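The rig at Clenau, and who keeps it straight

I went to Clenau expecting to be told that the machine looks after itself. The brochure from Henriques, the firm that put the cell together, comes close to saying so: "minimal upkeep" appears on three of its pages. The technician who looks after the two-armed table rig asked me to leave his name out, and then laughed at the phrase.

"Minimal compared with what?" he said. "I'm in here every morning."

His morning begins with the fingers. He opens and closes each gripper by hand control, watching for one side arriving before the other, and then gives each a small block to hold. If it turns in the grip he takes the fingers off and cleans the faces. I asked how often that happens. More than the manual allows for, he said. The manual says every 500 hours. He says every 10, when they are handling anything dusty.

Then the cables. Each arm has a loop of slack near the joint, and he is fussy about its size. "Too tight and you're pulling on the connector every time it reaches across. Too big and it catches on something. They gave us a drawing with a measurement on it. I don't use the measurement. I move the arm as far as it goes and I look."
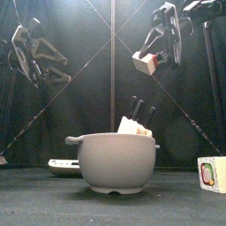
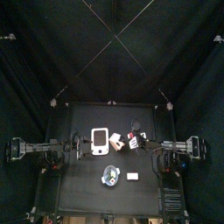
He is just as unimpressed by the calibration routine, a program that takes the arms through a set of positions and reports a pass or a fail. It passed all through April, he told me, while one arm was setting things down slightly to the side of where it should. The fault was a bracket bolt that had worked loose. He found it with a spanner.

"The software knew where it thought the arm was," he said. "It didn't know the bracket had shifted."

I put it to him that this was one bolt, and that a sensible supplier would add it to the checks. He agreed they might. He had written to Henriques and received a ticket number, 323, and a link to the same manual. A sister rig at Stindemcombe had its bolts marked with paint after that, so that any movement shows, and he has since done his own the same way.

What about the money? Clenau pays 600 pounds a year for remote support from Warkico. He was careful here. They are polite, they answer, and twice they have sorted out a driver fault he would not have managed alone. They have never asked about the bolts.

I wanted to know whether he trusts the thing. He took a while over that. He trusts it after he has checked it, he said, and for the rest of that day – the next morning he starts again with the fingers.

5 July 2020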